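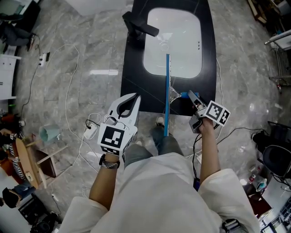

A white basin and black faucet in a black countertop.

FOR IMMEDIATE RELEASE

Utia Kitchen & Bath opens second shop in Groltby, launches flat-price sink swap

GROLTBY, April – I've been putting off writing this press release for weeks, mainly by rearranging the faucet wall, so let me get the news in before I find something else to rearrange. Utia Kitchen & Bath is opening a second shop on Idahosa Street in Groltby this month, in the old shoe store with the green awning. On the same day we're starting a new service called the Plevitz Swap. We take out your old kitchen sink, put in a new one and haul the old one away for a flat labor price of $360.

That price is the same if you live upstairs from the shop or out past the grain elevator. You pick the sink and faucet (from us or from anywhere else, I really don't mind) and we do the rest.

I own Utia, I answer the phone most mornings, and I've been under more kitchen sinks than I care to think about. I still like it down there! Every cabinet is a little history of the people who've lived in the house. I've found spare keys, a whole set of cookie cutters and a birthday card with the money still in it. The card went back to its owner, who cried, and then I cried, and the new drain went in a bit later than planned.

Why a flat price

People hate calling about sinks. They'll live with a wobbly faucet or a basin that drains like cold syrup for years, and when I ask what took them so long, the answer is nearly always that they were scared of the bill. I don't blame them. The usual way of pricing this work is by the hour plus parts plus a trip charge plus whatever turns up when the old clips come loose, and you don't find out the total until there's a hole in your counter and you can't very well say no.

So we went back through our own job sheets, which live in a filing cabinet that used to belong to a dentist, and worked out what a normal kitchen sink replacement costs us in time. Some go fast. Some are a mess. Averaged out, we could set one number and stand behind it. Our accountant asked me to sleep on it. I did, and I woke up with the same number.

What you get for it

The Plevitz Swap covers taking out the old sink and faucet, cleaning up the edge of the opening, setting and sealing the new sink, fitting the faucet, hooking up the drain and supply lines, and reconnecting a dishwasher hose if you have one. New supply lines are included. So is the trap, if yours is ready to retire. We put a drop cloth down before we start and we take the trash with us, including the box, which I know is the part people dread.

Most swaps are done in four hours or less. If yours runs over, the price stays where it was and you may have to put up with us eating a sandwich in your driveway.

What it doesn't cover is cutting a new opening in a countertop, moving pipes inside a wall, or wiring for a garbage disposal where there wasn't one before. We do those jobs too, and we'll quote them in writing ahead of time. If we get to your house and find that your sink isn't a straightforward swap, we'll tell you before we touch anything, and if you'd like to stop right there you owe us nothing at all.

The name, for anyone wondering: Plevitz is the creek behind our first shop. It floods the parking lot every spring, and it seemed only fair that it should do something for the business.

About the new shop

Our first shop is on the county road and it has always been a squeeze. If someone wanted to look at laundry tubs, someone else had to step outside. I'd been driving past the Idahosa Street place for ages, looking at the FOR LEASE sign getting paler in the window, and last fall I finally called the number.

It has big front windows and a wood floor we sanded ourselves (I'd tell you to hire that out, if you're considering it). The front half is sinks and faucets. The back half is a long workbench and a row of stools, and it's the part I'm most excited about.

All the faucets along the front wall will be hooked up to water. I've wanted that forever. A faucet that looks wonderful on a card can be horrible in the hand, with a handle that bangs into the backsplash or a spray that soaks your shirt, and the only way to know is to turn it on. Come in and turn them on! Bring your biggest stockpot and see if it fits under the spout. Bring the roasting pan too, the one you wash at an angle every Thanksgiving while muttering. We have towels.

We've also set basins out at counter height so that you can stand in front of them the way you would at home. Depth matters more than most shoppers expect. A very deep sink hides dishes beautifully and can be murder on a tall person's back. A shallow one is kinder to your back and splashes more. I have opinions about which is better and I'll share them if asked, but you're the one who'll be standing there with the lasagna dish.

Free evening classes at the workbench

Starting in May we'll hold free classes at the Idahosa Street bench. They start at 6:30 in the evening and run until people go home. There are three on the calendar so far. The opening one is on clearing a slow drain without pouring anything nasty down it. Next comes replacing a faucet cartridge, and after that, caulking, which sounds dull and is secretly the most satisfying skill a person can have in a kitchen.

You don't need tools and you don't need to know anything. You don't need to be a customer either. I'd be happy if half of Groltby learned to fix its own drips and never called me about one again. (My accountant would like me to note that she was not consulted on this sentence.) Teenagers are welcome, and so are renters. If you rent, bring your questions about what you can and can't do to a sink that isn't yours. I rented for a long time and picked up a few tricks that leave no trace.

Places are limited by the number of stools, so please call ahead. There'll be coffee and something from the bakery next door, whose owners have been extremely patient about our sanding.

A few things people keep asking

Can I keep my old sink? Of course. We'll carry it wherever you want it. A surprising number end up as planters, and one I know of is a very popular birdbath.

Do you take old sinks in decent shape? We do. Anything usable gets cleaned up and put on the porch at the county road shop with a free sign on it. Metal ones beyond saving go to the scrap yard.

Will you install a faucet I bought online? Sure. Please open the box before we come and check that everything is in there. Missing gaskets are the single biggest cause of rescheduled jobs, and we can't always match them from the truck.

Is dark hardware hard to keep clean? I get this one weekly now that black faucets are so popular. A soft cloth and a drop of dish soap will do it. Go easy on anything gritty, and if you have hard water, wipe the faucet dry at night, or you'll get pale spots around the base. The same goes for dark counters. White basins have the opposite problem, they show coffee and tea, and a paste of baking soda usually takes care of that.

How far do you travel? Anywhere in the county at the flat price. Beyond the county line, give us a call and we'll see what we can do.

What if it leaks afterward? Call me. We come back and fix our work for free for four years from the day we put it in. Faucets and sinks also carry whatever warranty their makers give them, and we'll help you with the paperwork, which can be its own adventure.

Opening day

We're opening the doors on Idahosa Street at 9 in the morning, and the posted date is on both shop windows and on our answering machine. Everyone who stops in that day can put their name in a salad bowl for a free Plevitz Swap, labor only, no purchase needed. We'll draw the name before closing and call the winner that evening.

The county road shop isn't going anywhere. It keeps its hours, its porch and its puddle. Water heaters, tubs and toilets will stay over there, along with the big parts counter, so if you're after a flapper valve that's still where you want to go. If you turn up at the wrong shop we'll just bring the part across town for you by the afternoon.

Bookings for the Plevitz Swap are open now. You can call either shop or walk in with a photo of your sink and, if you can manage it, the measurements of the opening. Measure from underneath if you can get in there with a flashlight. If you can't, don't worry about it, we'll come out and measure for free.

About Utia Kitchen & Bath

Utia Kitchen & Bath sells, installs and repairs sinks, faucets, tubs and water heaters for homes in and around Groltby. We're locally owned and licensed and insured for everything we do. The shops are on the county road by Plevitz Creek and on Idahosa Street next to the bakery.

Media contact: Ask for the owner at either shop. Mornings are best, and please let it ring a while, I may be under something.

###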